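# 손목 카메라를 넣으면 성공률이 떨어집니다. 제가 뭘 잘못한 걸까요?

**태그:** 모방학습, 양팔 조작, 변형 물체, 손목 카메라, ablation

**밤샘로그**

양팔 로봇으로 천 가방을 다루는 모방학습을 하고 있는 석사 2년차입니다. 한쪽 그리퍼가 가방 입구를 잡아 벌리고, 다른 쪽이 안으로 들어가서 내용물을 꺼내는 작업이에요. 사람이 하면 하품하면서도 하는 일인데 저희 연구실에서는 이게 논문 한 편입니다.

데모는 원격조작으로 600개 모았습니다. 평가는 조건마다 70회씩 했고, 가방의 초기 위치와 접힌 모양은 매번 바꿨습니다. 정책은 행동 청크를 예측하는 평범한 트랜스포머이고 카메라별로 인코더를 따로 둡니다. 입력은 머리 카메라 한 대와 양쪽 손목 카메라입니다.

문제는 결과입니다. 제가 11월 랩미팅에서 "손목 시점은 접촉 직전의 국소 정보를 주기 때문에 당연히 도움이 된다"고 자신 있게 발표를 했거든요. 슬라이드에 화살표도 굵게 그렸습니다. 그런데 제대로 돌려 보니 머리 카메라만 쓴 정책이 세 대를 다 쓴 정책보다 9회 더 성공했습니다. 화살표를 돌려 그려야 할 판입니다.

실패 양상을 보면 이렇습니다.

- 세 대를 다 쓰면 접근 단계에서 자주 머뭇거립니다. 가방 근처까지 가 놓고 허공에서 작은 원을 그리다가 제한 시간을 넘깁니다.
- 머리 카메라만 쓰면 접근은 시원시원한데, 입구 가장자리를 놓치고 바깥 천만 꼬집는 경우가 있습니다.
- 일단 잡은 다음에는 두 정책이 비슷합니다.

같은 세션에서 뽑은 손목 카메라 한 장, 머리 카메라 한 장입니다.

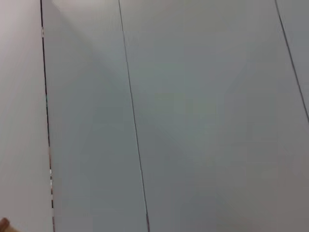
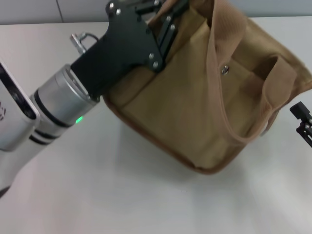 해 본 것은 학습률 조정, 학습 스텝 두 배, 인코더 사전학습 가중치 교체입니다. 손목 쪽 인코더를 얼려도 봤고 녹여도 봤습니다. 성공률은 저의 정성에 별 관심이 없어 보입니다.

궁금한 점은 두 가지입니다.

1. 시점을 추가했는데 성능이 떨어지는 게 흔한 일인가요, 아니면 제 코드 어딘가가 조용히 썩고 있는 건가요?
2. 이걸 논문에 쓴다면 "손목 카메라는 도움이 안 된다"고 써도 되는 걸까요? 지도교수님은 "흥미롭네"라고만 하셨는데, 저희 교수님의 "흥미롭네"는 해석에 전문가가 필요합니다.

---

**Bonifacio Sotomayor** · 채택됨

첫 번째부터 답하면, 흔합니다. 코드가 썩었을 가능성도 물론 있으니 둘 다 확인하세요.

올려 주신 손목 사진에는 밝은 회색 판과 어두운 이음매밖에 없습니다. 왼쪽 아래 구석에 둥근 게 조금 걸려 있는데 손가락 끝 같기도 하고요. 가방은 없습니다. 이런 프레임이 데이터에 얼마나 섞여 있는지 모르겠지만, 정책 입장에서는 세 입력 중 하나가 벽지 카탈로그인 순간이 있다는 얘기입니다. 그런 순간에 손목 인코더가 배울 수 있는 것은 이음매의 기울기와 조명의 얼룩 정도인데, 불행히도 네트워크는 그런 걸 정말 성실하게 배웁니다. 이음매의 기울기는 손목 자세와 상관이 있고, 손목 자세는 데모의 다음 행동과 상관이 있습니다. 학습 손실은 예쁘게 내려가고, 평가에서는 데모에 없던 자세로 조금만 벗어나도 헤맵니다. 허공에서 원을 그린다는 증상과 잘 맞습니다.

반면 머리 쪽 사진은 그리퍼 손가락이 가방 입구로 들어가 있는 게 보이고, 끈도 보이고, 오른쪽 그리퍼도 일부 들어와 있습니다. 상대 위치를 알기에 훨씬 유리하죠. 다만 왼쪽 그리퍼의 몸체가 가방 왼쪽 윗부분을 덮고 있습니다. 손가락 끝이 천의 어느 겹을 물었는지는 저 각도로 알기 어렵습니다. 머리 카메라만 쓸 때 바깥 천을 꼬집는다는 실패가 여기서 올 수 있겠습니다.

그러니 두 시점은 서로 다른 단계에서 쓸모가 있고, 지금 비교 방식은 그 둘을 한 숫자에 섞어 놓은 겁니다. 저라면 다음 순서로 해 보겠습니다.

**먼저 단계를 나누세요.** 접근, 가장자리 파지, 벌리기, 꺼내기로 나누고 단계별 조건부 성공률을 다시 계산합니다. 평가 영상이 남아 있으면 로봇을 다시 돌릴 필요도 없습니다. 안 남아 있으면 유감입니다. 저도 한 번 겪었고 그 뒤로는 디스크를 샀습니다.

**손목 입력을 학습 중에 무작위로 가리세요.** 카메라 단위 드롭아웃입니다. 픽셀을 검게 칠하는 것보다 토큰을 통째로 마스킹하는 쪽이 저한테는 안정적이었습니다. 양쪽 손목을 독립적으로 가려야 합니다. 같이 가리면 정책이 "둘 다 있거나 둘 다 없거나"만 배웁니다.

**평가 때 손목 영상을 바꿔치기해 보세요.** 세 대로 학습한 정책을 그대로 두고, 접근 단계에서만 손목 입력을 다른 에피소드의 배경 프레임으로 교체합니다. 로봇을 움직이지 말고 저장된 데이터에서 예측 행동만 비교하세요. 배경을 바꿨을 뿐인데 행동이 크게 달라지면 범인은 잡힌 겁니다.

**시간 동기도 보세요.** 지루하지만 제일 먼저 의심할 만합니다. 저희 Talumia 데이터에서는 손목 스트림이 두 프레임 밀려 있었는데, 석 달 동안 그걸 "변형 물체 조작의 본질적 어려움"이라고 불렀습니다. 초록에도 썼습니다.

두 번째, 논문 문장. "손목 카메라는 도움이 안 된다"는 쓰지 마세요. 70회에서 9회 차이는 조건당 한 번 학습한 모델이라면 시드만 바꿔도 뒤집힐 수 있습니다. 시드를 여러 개 돌리고 신뢰구간을 붙인 다음, "이 설정에서 접근 단계의 성공률이 낮았다" 정도로 쓰면 심사자가 물어뜯을 면적이 줄어듭니다.

> **밤샘로그:** 감사합니다. 오프라인으로 배경 바꿔치기부터 해 봤는데 예측 행동이 꽤 크게 흔들립니다. 단계는 오늘부터 나눠 보겠습니다. 시드는… 하나였습니다.
>
> **Bonifacio Sotomayor:** 다들 처음엔 하나입니다. 단계 라벨은 두 사람이 따로 붙이고 맞춰 보세요. "벌리기"가 언제 시작되는지로 싸우게 될 텐데, 그 기준은 부록에 적으시고요.

---

**Gallardo**

카메라를 더 다세요. 저희는 천장에도 달았는데 좋아졌습니다.

> **밤샘로그:** 얼마나 좋아졌는지 수치가 있을까요?
>
> **Gallardo:** 체감입니다.

---

**두부한모**

위 채택 답변에 대체로 동의하는데 한 가지만 다르게 봅니다.

배경에 과적합했다는 설명은 그럴듯하지만, 데모를 만든 사람이 뭘 보고 조종했는지도 따져야 합니다. 원격조작자가 머리 시점 화면만 보고 움직였다면 데모의 행동 자체가 머리 시점으로 설명되는 행동입니다. 그러면 손목 카메라에 아무리 좋은 정보가 있어도 데모에는 그걸 이용한 미세 보정이 적습니다. 모방학습은 모방을 하니까요. 조작자가 안 한 걸 배울 재간이 없습니다.

저희 팀이 Kenddale 과제에서 지퍼를 다룰 때 비슷했습니다. 조작 화면에 손목 영상을 작게 띄워 주고 일부 데모를 다시 모았더니, 파지 직전에 살짝 멈췄다가 고쳐 잡는 동작이 생겼고 그 뒤부터 손목 입력을 넣은 쪽이 나아졌습니다. 조작자는 화면이 복잡해졌다고 싫어했습니다.

재수집이 부담되면 기존 데모에서 파지 직전 구간만 뽑아서 속도 분포를 그려 보세요. 감속 없이 그대로 들어가 잡는 데모가 대부분이면 제 쪽 가설에 한 표 주시면 됩니다. 이미 오프라인 테스트에서 배경 영향이 나왔다고 하니 두 원인이 같이 있을 수도 있고요.

> **밤샘로그:** 조작자가 저인데 머리 화면만 봤습니다. 손목 화면은 모니터가 모자라서 껐고요. 이것도 방법론에 써야 하나요?
>
> **두부한모:** 네. "조작자에게는 머리 시점만 제공하였다"라고 쓰시면 의도한 실험 설계처럼 읽힙니다. 모니터 얘기는 감사의 글에도 넣지 마세요.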